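Treluden分解セル 始業前点検表(コメント欄つき)
対象:Trelurden 2号セル(デスクトップPC分解・配線作業)
記入:Amber Van Acker
9月版

1. 非常停止ボタン 合格
押すと止まる。先月は押すと隣のセルも止まった。配線図どおりだったので、配線図を直した。

2. 安全柵の扉スイッチ 合格
養生テープで「常時閉」にしてあったものを撤去。貼った人は名乗り出なくてよいが、テープは返却済み。

3. 把持力の上限設定 不合格→再設定後に合格
今回の停止の原因。コネクタを抜くとき、Floltavixの制御画面では上限が20 Nのはずが、実機は90 Nで動いていた。更新時に初期値へ戻ったらしい。画面の数字は終始たいへん落ち着いていた。

4. 落下検知 要観察
376回目の動作でコネクタを落とし、そのまま「把持中」と報告。空気をつかんだまま次の工程へ進もうとした。しきい値を変更し、再現待ち。

5. ケーブルの巻き込み 要観察
電源線の束に指が近づく経路が残っている。Sabatierの手順書には「ケーブルに注意」とあるが、注意するのが誰かは書いていない。経路を修正するまで低速運転のみ。

6. 筐体の固定 合格
クランプ増し締め。Bretaの台は天板が少し傾いているが、昔からなので誰も直さない。次回、水準器を持参のこと。

7. 作業前の筐体確認
・CPUとメモリが外してあること
・ソケットの固定金具の開閉状態を記録すること
・リボンケーブルは引っ張らず、プラグ本体をつかませること

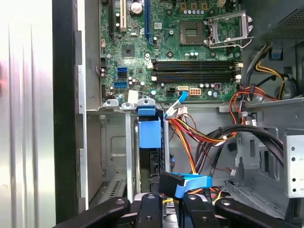 最終更新:9月 16時台(第2版)

プラグが指の間で傾いたら、そこで一時停止。「たぶん入る」は判定基準に含めない。

8. 再開の条件
項目3の設定値を、画面と実機の両方で読み合わせる。項目4と5が片づくまで無人運転は禁止。昼休みも無人に数える。

署名欄:点検者/立会者(同一人物は不可。前回は筆跡が同じだった)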